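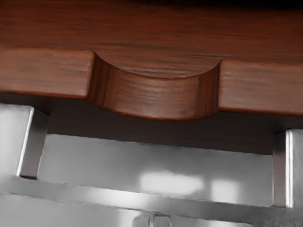
Sobre nós

A Kurach é uma publicação independente de política internacional. Acompanhamos disputas territoriais, negociações de fronteira e o trabalho diplomático que acontece antes e depois das grandes conferências. Publicamos em português, a partir de Clornutdale, para leitores que querem entender um conflito com mais calma do que permite o noticiário da manhã.

O projeto começou como um boletim enviado por correio eletrónico a colegas e antigos colegas de estudo. Tinha duas páginas, saía quando era possível e tratava quase sempre do mesmo assunto: a partilha das águas de rios que atravessam mais de um país. Com o tempo os leitores pediram outros temas, e o boletim passou a ser uma revista com edições regulares e uma página na rede.

O que publicamos

O nosso trabalho divide-se em duas partes. A primeira é a revista, que reúne artigos longos, entrevistas e leituras comentadas de tratados e resoluções. A segunda é a Joo, uma carta mensal mais curta, na qual explicamos um único documento: quem o propôs, o que diz o texto, que palavras foram mudadas durante a negociação e que obrigações ficaram realmente escritas. Muitas vezes a diferença entre "condena" e "lamenta" ocupou os delegados durante uma noite inteira, e achamos que o leitor merece saber isso.

Não publicamos notícias de última hora. Quando um parlamento vota uma moção urgente, preferimos esperar pelo texto final e só então escrever. Por esta razão alguns leitores consideram-nos lentos, e compreendemos a crítica.

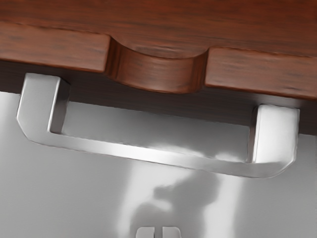
A espera também tem a ver com as línguas. Trabalhamos com fontes em 7 línguas, e cada citação traduzida é conferida por uma segunda pessoa, que não leu antes a tradução da primeira. Se as duas versões não concordam, colocamos a frase original em nota. Para os nomes de lugares disputados usamos a forma que aparece no documento que estamos a comentar e indicamos, na primeira ocorrência, os outros nomes em uso. Esta regra já nos trouxe cartas de protesto de ambos os lados da mesma fronteira.

O arquivo Trumum

Todos os documentos que citamos ficam guardados no Trumum, o nosso arquivo aberto. Hoje contém quase 2274 peças, entre atas, comunicados, projetos de resolução e mapas oficiais. Cada peça tem uma ficha com a data de recolha, a língua e a proveniência. O arquivo pode ser consultado sem registo e sem pagamento, e os professores são livres de usar as fichas nas suas aulas, desde que indiquem a fonte.

Faltam ainda muitas coisas. A parte dos acordos de pesca está incompleta, e as atas mais antigas foram digitalizadas com pouca qualidade, de modo que a pesquisa por palavra nem sempre encontra o que lá está. Estamos a corrigir este problema pouco a pouco — a próxima série a ser revista é a dos comunicados conjuntos, com início previsto para junho.
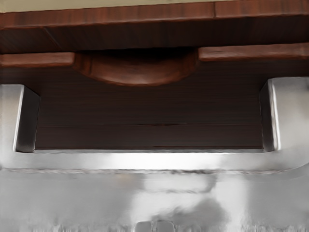
Kurach — N.º 2

Independência e financiamento

A Kurach vive das assinaturas e da venda de números avulsos. Não aceitamos dinheiro de governos, de partidos ou de embaixadas, nem viagens pagas por eles. Quando um autor trabalhou para uma das partes de um conflito, esta informação aparece no início do artigo, antes do primeiro parágrafo. Os artigos de opinião são marcados como tais e não representam a posição da redação.

Correções

Os erros de facto são corrigidos na própria página, com uma nota que diz o que estava escrito antes. Não apagamos artigos. Se encontrou um erro, pedimos que nos escreva com a indicação do parágrafo e, se for possível, do documento que mostra o contrário. Respondemos a todas as mensagens deste tipo, mesmo que a resposta demore.

Escrever para a Kurach

Recebemos propostas de investigadores, jornalistas, tradutores e estudantes. Uma proposta deve ter no máximo uma página e explicar que fontes vai usar. Textos já publicados em outra língua podem ser aceites, quando o autor tem os direitos. Pagamos todos os artigos encomendados, também aqueles que por decisão nossa acabam por não sair.

As propostas e as perguntas sobre assinaturas podem ser enviadas pelo formulário na página de contactos.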